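Reference > Workshop practice > Buying and budgeting > Small tabletop robot arms

Small tabletop robot arm (purchasing)

A small tabletop robot arm, in purchasing terms, is a light jointed arm bought for teaching, trials or the recording of handling tasks, usually one that fits on an ordinary table and moves objects the size of a toy brick. Covers the planning side: what gets bought, in what order, what gets forgotten. For joint types see separate entry.

Scope of the purchase

Seldom one item. The arm, its power supply, a controller board, cables, a mount, one or more cameras, a computer to run it. Plus the work surface and the objects to be handled. Buyers new to the field tend to budget for the arm and treat the rest as sundries. The Orbán worksheet, drawn up by Zsófia Orbán for college workshops and still widely copied, puts the arm on line 3, after the table and the lighting.

Kits and built units

Kits are cheaper and slower. Printed parts may be made in house if a printer is free, otherwise ordered as a set. Motors are bought in either case. Built units such as the Dasell come tested and with a warranty, but spare parts are dearer and must come from the maker. Mixed buying is common — printed frame from the workshop, motors and board from a supplier.

Mounting is decided before ordering, not after. An arm hung over the table needs a post and something solid to hold it; one clamped to the edge needs a clear edge and loses some reach. Cable lengths differ between the two.

Work surface and objects

Printed checkerboard mats are a cheap line. So are blocks, cups and plates, normaly bought from household shops and entered under consumables. Plain, even lighting costs more than expected.

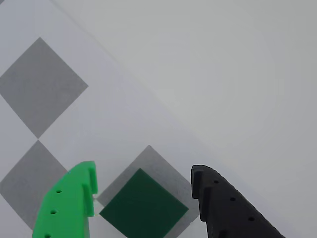
Small block work on a checkered surface.

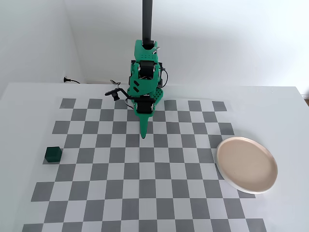

How much of the budget should be kept back for spares?
Enough to replace one motor and a full set of gripper fingers in the first year. On a total of 1000 that is commonly entered as 200, and the line is kept seperate so it does not get spent on cameras.

Sample budget

Ching-wen Poon's costing for the Camelus teaching bench is often quoted. Planned total 1000, final total 1032. The overspend was cable, a second power supply and delivery. Staff time left out, as usual. Marlene Siqueira later argued that assembly hours should appear as a line even where no money changes hands, and most newer worksheets do this.

Timing

Orders placed in October run into the end-of-year rush. Motors are the slow item. Printed parts can be redone in a day or so, motors can't. Arlo Halvorsen's advice to schools — order motors first, argue about the rest while waiting.

Replacement

Fingers wear at the tips and are treated as consumables. Motors are replaced singly. Arms are rarely written off whole; the frame gets reprinted, the board swapped, and the asset number carries on. Some auditors dislike this. The Flurnetti method gives each motor its own number, more paperwork but easier to cost over several years.

Related entries
Gripper fingers (consumables)
Motor supply and lead times
Orbán worksheet
Flurnetti method
Camelus teaching bench
Asset numbering in workshops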